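Fruit on the Bed, Again

Saturday mornings in our place mean breakfast picnics! I refuse to sit at a table before 11, so the big red box comes out, the tiger plate goes in it, and the fruit waits in the lid next door.

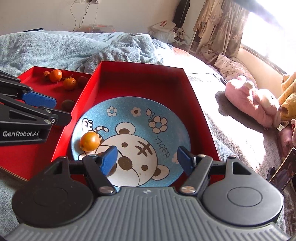
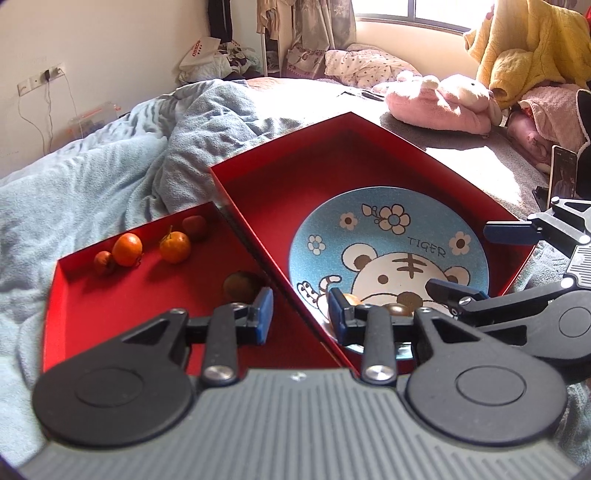 I love that plate so much. Áine Kinsella found it at the Corkusau market and handed it over wrapped in a scarf, and I've eaten off it nearly every day — toast, noodles, cake, whatever's going. Mandarins are still my favorite, though. They peel in seconds, the whole room smells amazing, and the high sides of the box keep the peel off my blankets (mostly). Next week I want to try it with grapes and a pot of mint tea.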